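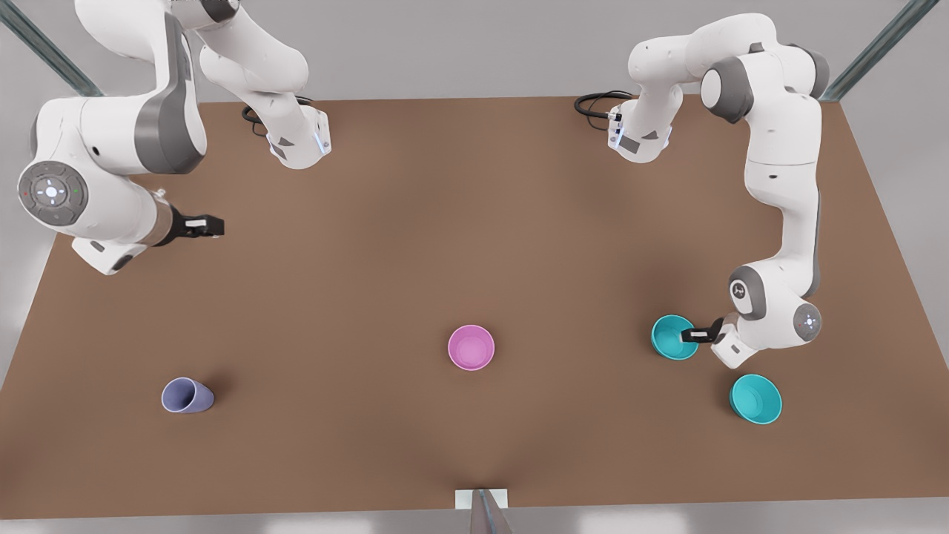
Kristýna Zeman wrote in to ask whether the Tidix 3 will ever get the battery update that owners of the larger model received in February. Her own phone drops from full to 12 percent by mid-afternoon, she says, and she has already turned off everything she can find in the settings.

The update is on its way. Tidix has confirmed that version 2 of its power software goes out to the smaller phone starting Friday, first to handsets bought directly from the company and then to those sold through carriers. The download is 124 MB and needs a restart. Phones with less than half a charge will be asked to plug in before it installs.

The main change is in how apps are handled when the screen is off. Mail and chat apps will still check for messages, but games and shopping apps will be paused until opened. Anyone who wants an app left alone can add it to a list under Battery — the list was there before, but it was limited to three apps and is now open-ended.

Arnel Umali at Henelura, the repair chain, says a worn battery will still be a worn battery after the update. Henelura stores check battery health at no charge, and a replacement for the Tidix 3 takes less than an hour if the part is in stock. Call ahead, as the Tulolitz store has been running short of them.

Carrier dates will be listed in the next issue.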